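## Tema 6. Enseñar con la mano: demostración directa y manejo a distancia

Apuntes de clase. Se da por leído el tema 5 (control por impedancia) y se supone que todo el mundo sabe qué es una política aprendida por imitación. Quien no lo sepa, que repase antes de venir a prácticas.

### 6.1 De qué estamos hablando

La promesa es vieja y se vende sola: en lugar de programar el robot, se le enseña. Alguien hace la tarea, el sistema registra y después la máquina la reproduce en condiciones parecidas. El problema está en la palabra «parecidas», que en los folletos no suele llevar definición.

Distinguiremos tres maneras de obtener la demostración:

- **Guiado cinestésico.** Se agarra el brazo del robot y se lo lleva por la trayectoria. Lo que se graba es, por construcción, alcanzable por ese brazo. A cambio, el cuerpo del operador tapa las cámaras y los movimientos salen lentos.
- **Teleoperación.** Un brazo maestro, unos mandos o un guante. Se conserva el robot real en el bucle, con su retardo y su falta de tacto.
- **Pinza de mano.** La persona lleva en la mano una pinza como la que llevará el robot y trabaja sin robot. Rápido, barato y portátil. También es el método que más supuestos esconde, y por eso ocupa casi todo este tema.

### 6.2 Teleoperación: lo que se pierde por el cable

El operador compensa. Si la imagen llega tarde, frena; si no siente el contacto, mira dos veces. Todo eso queda en los datos. Una política entrenada con ellos aprende las pausas del operador con la misma aplicación que el gesto útil, y luego nos extrañamos de que el robot dude delante de un cajón.

En las prácticas del curso pasado con el puesto Provton bastaban 20 minutos de sesión para que las trayectorias empezaran a degradarse. No lo presento como ley general. Sí conviene anotar en cada episodio cuánto tiempo llevaba sentado el operador, dato que casi ningún conjunto publicado incluye.

### 6.3 La pinza de mano

Hay que recuperar la pose de la pinza en cada instante. Dos familias de soluciones: odometría visual-inercial a bordo o marcadores fiduciales vistos por una cámara. Con marcadores, lo habitual es un cubo, para que quede alguna cara visible aunque la muñeca gire. «Alguna cara visible» no equivale a «buena estimación»: una cara sola, vista muy de lado, da una orientación ambigua, y el filtro posterior la suaviza hasta que parece correcta. Pedid siempre la pose sin filtrar.

Si además la cámara va en la cabeza, se mueven a la vez el observador y lo observado. La pose relativa puede ser buena y la absoluta un desastre.

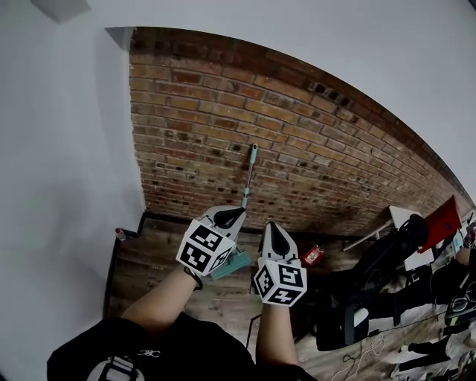 *Figura 6.1. Demostración bimanual con pinzas de mano y cubos de marcadores; la izquierda, apoyada contra una mopa de mango largo.*

Tres preguntas para discutir con la figura delante:

1. El mango descansa en la pared. ¿Qué parte de la sujeción pone la pinza y qué parte la pared? La pose de la pinza no contesta.
2. El brazo humano tiene hombro, codo y un tronco que se inclina. ¿Llega vuestro robot a esa postura, tan cerca del suelo? Comprobad la cinemática inversa antes de entrenar, y hacedlo con las dos manos a la vez.
3. Lona, baldosa, tablones gastados: el rozamiento de una mopa cambia con el suelo. Sin medida de fuerza, el modelo solo puede adivinarlo por el aspecto.

### 6.4 Sobre las cifras

El conjunto Hustlow, que usaremos en la práctica, contiene 3,000 episodios. Tras descartar los que pierden el seguimiento o tienen las manos mal sincronizadas quedan 2,000. El informe que lo acompaña da el porcentaje de éxito del modelo, pero no dice con qué criterio se descartó el resto. Si se eliminaron justo los episodios difíciles, ese porcentaje mide otra cosa.

Clonari, por su parte, anuncia en su documentación que bastan 3 demostraciones para una tarea nueva. Leed el anexo: el modelo parte ya entrenado en tareas muy próximas y el objeto se coloca siempre en la misma plantilla.

### 6.5 Práctica

Por parejas, con el código Buckley del repositorio:

- Elegid una tarea con contacto sostenido. No vale coger y dejar un cubo.
- Grabadla con pinza de mano y por teleoperación.
- Reproducid las trayectorias en lazo abierto antes de entrenar nada. Si ahí ya fallan, ninguna red lo va a arreglar.
- Guardad también los intentos fallidos, etiquetados.

Entrega en diciembre, con los datos en bruto. Las memorias que solo traigan un vídeo del mejor intento se devuelven sin corregir.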